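Daltau PC-2 Mixed Item Picking Cell
Part no. 2195

Overview

The PC-2 is a bench-mounted cell for bin picking of unsorted household and shop-floor items. It is sold to integrators, test labs and training departments that need to find out which chores an arm can take over today and which still belong to a person. It ships as a bin, clamp set, finger gripper, cable kit and controller software. The arm is not included.

What the cell does now

Picking single rigid items from an open bin is dependable enough for unattended running during a shift. Boxes, cans and solid plastic parts are the easy cases. In our acceptance run at the Umthorpe test room, the cell attempted 502 picks from mixed loads and needed an operator 2 times, both for items lying flat against a wall.

That result should be read narrowly. Every item was known to the software in advance, the lighting was fixed and the bin did not move. Placing was scored only as a release over the second compartment, with no requirement on how the item landed.

What it does not do

Tidying a room is several jobs, and picking is the shortest of them. The PC-2 does not decide where an item belongs. It does not fold cloth, open drawers, or handle liquids or glass. Thin flat items such as cards and rulers should be left out of the load. A person clearing the same bin by hand will finish well ahead of it – buyers comparing on speed alone should not order this product.

On the shop floor the case is better. Returns sorting and kitting repeat the same motion for hours, and a slow steady cycle is often acceptable there.

Bin and mounting

The bin is open-topped and gray, with a divider forming a narrow rear compartment and a larger front one. Spring clamps hold it at the sides. Scratches on the floor and divider are normal wear and do not affect picking. Replace the bin if the divider flexes or a wall has cracked.

Recommended starter load

Begin with a few items of different shape and finish, well spaced, and add more once the pick rate is stable. A boxed item, a hand brush, a toy duck and a crumpled drink can make a reasonable first mix. The brush is the hardest to grip well, as a grasp on the bristles will slip.

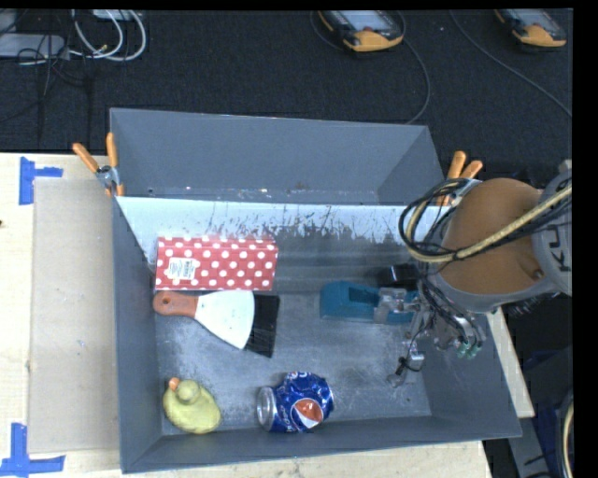

Software

Cudow Pick 2 is included with a license for one controller. It stores up to 100 item models. Grasp points can be taught by hand or proposed by the software and then approved. Failed picks are logged with the item name and finger position.

Compatibility

An adapter plate must be ordered for each arm model. Orbán flange plates fit without drilling. Check cable clearance over the bin wall through the full reach before the first powered run – a loop that catches on the rim will shift the bin and spoil calibration.

Availability

Orders received by 20th August ship from current stock. Later orders are built in sequence.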